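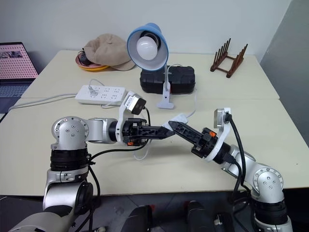
*Two robot arms at a cluttered table. The blue lamp is at the back, with a cap resting on some dishes to its left.*

## Can a robot clean up your room yet?

Not really. You may have seen videos where a robot folds shirts or puts away the dishes. Before you stop doing your own chores, ask a few questions about those videos. Was the robot working by itself, or was a person steering it? Was the video sped up? How many tries got left out?

Think about a table like this one. It has a power strip, cords, dishes, a cap and a lamp. You know right away that a cap is soft and a dish can break. A robot has to work that out from its cameras, and cords are especially hard. They bend, loop and hide under things.

A company called Dovelia says its robot, Boros, practiced picking up a cord 2,000 times. That sounds like a lot – but how many times did it work? The company doesn't say. And would Boros do as well with a different cord, on a different table?

Machines are good at some jobs. A dishwasher gets plates clean, but somebody still has to load it. In many factories, robot arms make the same move all day, with each part waiting in the same spot. Your bedroom floor is different every Friday.

**Try it:** Put on thick mittens and clear 20 small things off your desk. Use only two fingers on each hand. Which things gave you the most trouble?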